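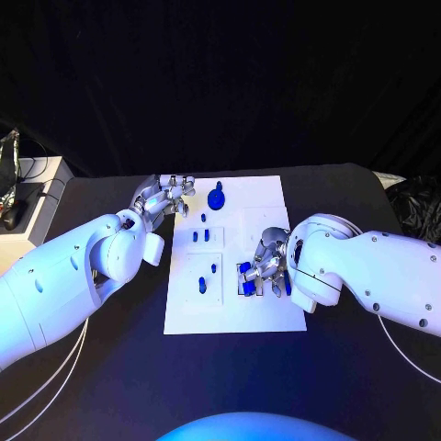 Subject: Re: Peg boards - loose plates and which colour to print

Hello all,

A reply to the question from earlier in the week, quoted in part:

> We have the Fliltix plans for the peg board and have cut the base to size.
> Two things before we go on. Do people glue the small raised plates
> down or leave them free? And does the colour of the pegs matter? We have
> a reel of grey left over and would like to use it up. Our board is going
> on a black table, if that makes a difference.

Glue, I would say, or at least double-sided tape. We left ours free for the first 2 months and they crept every time a tight peg was pulled out. The pattern was never the same in the afternoon as it had been in the morning. We now stick them with the thin tape Gukine sells for carpet edges. It holds, and it comes off with a hairdryer if you want to change the layout.

Before you stick anything, lay the whole pattern out dry and pencil round each plate. Leave a finger's width between neighbours, more near the tall pieces. Ours were too close at first and you knocked one peg over getting at the next. 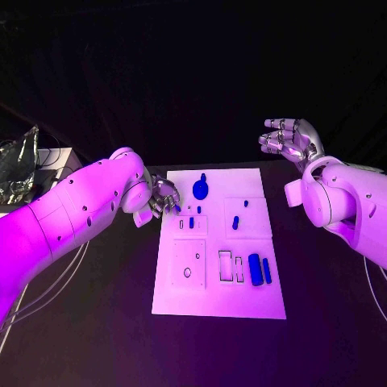
On colour, I would keep the grey for something else. Grey pegs on a pale board are fine at a bench by the window, but they fade into it as soon as the light is poor. Ours are blue on white, and even under magenta light the tiny peg near the left edge of the upper part can still be told from the board. If you must use the grey, paint the tops.

The black table is no trouble. A dark top under a white board makes the edges easy to find. I would go for matt paint on the board, two thin coats with a light sanding between. Gloss throws the lamp back at you.

As for the fit, the Fliltix drawing asks for holes that are too snug for printed pegs. I open them up with a drill bit one size larger and take the burr off by hand. Try the smallest pegs first, they are the fussy ones. We printed 23 before we had a set I was happy with, and most of the rejects were small ones with a swollen foot.

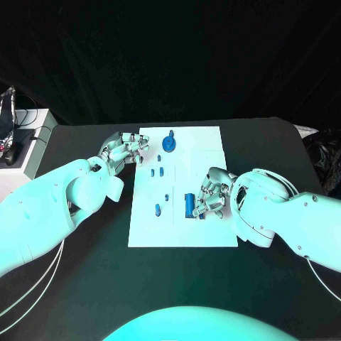

The taller pieces gave far less bother. A cylinder wants a slight chamfer at the bottom and then it goes in without hunting for the hole. Print it standing up, slowly, and let it cool on the plate before you lift it. I have been using Dogar filament lately, the plain blue, with no complaints so far. The Stendberg is a nicer shade but ours came damp and needed some 5 hours in the drier.

One more thing on the base - check it for bow before you paint. Ours had a slight curve along the long side and rocked on the table. Four felt pads cured it, with a bit of card under one of them.

I can send the altered hole sizes to anyone who wants them. They are only in a notebook at the moment, so give me a day or two to type them up.

Regards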